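Site Supervision, Unit 3: Toolbox talks and daily briefings
Course handout
Tutor: Enda Nic Aodha
Issued 25 Mar 2025

Read this before the workshop session. The case notes from the Filtton job are used again in Unit 4, so keep them with your folder.

What a toolbox talk is for

A toolbox talk is a short, planned conversation with a work crew about one subject. It is held on site, normally at the start of the shift, and led by the person who is in charge of that crew. It is separate from the induction, which covers the whole site and is given once, and from the daily briefing, which covers the order of work for that day.

Supervisors new to the role often run the three together. The usual result is a long talk first thing in the morning in which the access changes, the delivery times and the reminder about dust masks all get equal weight. People remember the first item and the last one. If the thing that matters is in the middle, it is lost.

Keep to one subject per talk. If you have two, hold two talks on different days.

Choosing the subject

The subject should come from the work that the crew is about to do. A talk on ladder use is wasted on a gang that will be laying drainage all week. Look at the programme for the coming fortnight and write down the tasks that are new to the crew, or that have changed since they last did them. Near-miss reports are the other good source. So are questions: if three people have asked you where the exclusion zone ends, that is your next talk.

Ready-made talk sheets are available from many suppliers and trade bodies. They are useful as a starting point, but they are written for every site and so describe none of them. Cross out what does not apply and add the names of the actual places, plant and people on your job.

Length and place

Aim for ten minutes and never go past fifteen. Stand the crew somewhere they can hear you, out of the traffic route and away from running plant. If the talk concerns a particular item, such as a scaffold tag or an isolator, hold it next to that item.

Check who is missing. Agency workers who arrive later in the morning need the same talk, and it is the supervisor's job to see that they get it before they start.
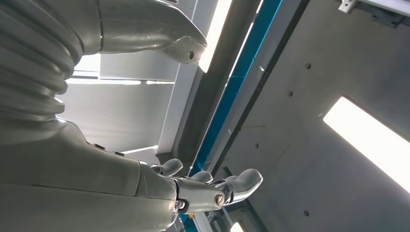

Late starters are a common gap in the records. On most sheets we look at during audits, the number of signatures is lower than the number on the gate register for the same day, and there is no second sheet to cover the difference. Write the late talk up as its own entry with its own time.

Language and understanding

Use short sentences and the words the crew uses. If some of the crew have limited English, arrange for a competent colleague to interpret and allow more time. A signature shows that a person was present. It does not show that they understood.

The simplest check is to ask someone to tell you what they will do differently today. Avoid "Is everybody happy with that?", as the answer is always yes. Ask open questions, and ask different people each week. Do not pick on the apprentices every time.

Case notes: Filtton, plot drainage

The main contractor on this job was Madigan, with groundworks by Plarum. There were 19 operatives on the groundworks package at its peak in October, split into 3 gangs. Sheyla Ñahui was the site manager. Eoin Sheehan supervised the gangs and gave all of the talks himself.

For the first part of the job, Eoin gave one talk to everyone on Monday mornings in the canteen. Attendance was good and the sheets were complete. However, an internal review by Touran Shokri found that few of the operatives she spoke to could name the subject of that week's talk. Several said it had been about another gang's work.

After the review the arrangement was changed:

– each gang had its own talk, given at its own work area
– the gang's leading hand gave the talk, with Eoin present for the first few
– the subject was agreed with Eoin at the end of the previous week
– anything raised by the gang was written on the back of the sheet and answered by the next talk

The last point took the most effort. Some of the matters raised were outside Plarum's control – lighting on the north haul road, for instance, belonged to Madigan – and had to be passed up to Sheyla. Where an answer was delayed, the leading hand said so at the next talk and gave the reason.

Note that the new arrangement produced more paperwork. Eoin's view was that this was worth it, but he also said that one of the leading hands was uncomfortable speaking to a group and needed more than 2 supervised talks before taking over. Training for leading hands should be allowed for in the programme. At Filtton it was not, and the time came out of the supervisor's own day.

Records

The record should show the date and time, the subject, the name of the person giving the talk, the names and signatures of those present, and any points raised. Attach the talk sheet that you used, with your crossings-out. A clean copy printed later is of less value if the record is ever examined.

Keep records on site until the package is finished, then send them to the office with the rest of the file.

Before the workshop

1. Choose a task that your own crew will carry out in the next fortnight.
2. Prepare a talk on it. One side of A4 at most.
3. Write three open questions you could ask at the end.
4. Bring a completed attendance sheet from your site, with the names covered.

You will give your talk to a small group and receive written comments. Agnese Dzene will be taking the second group, in the Riltton room. Group lists will be on the door.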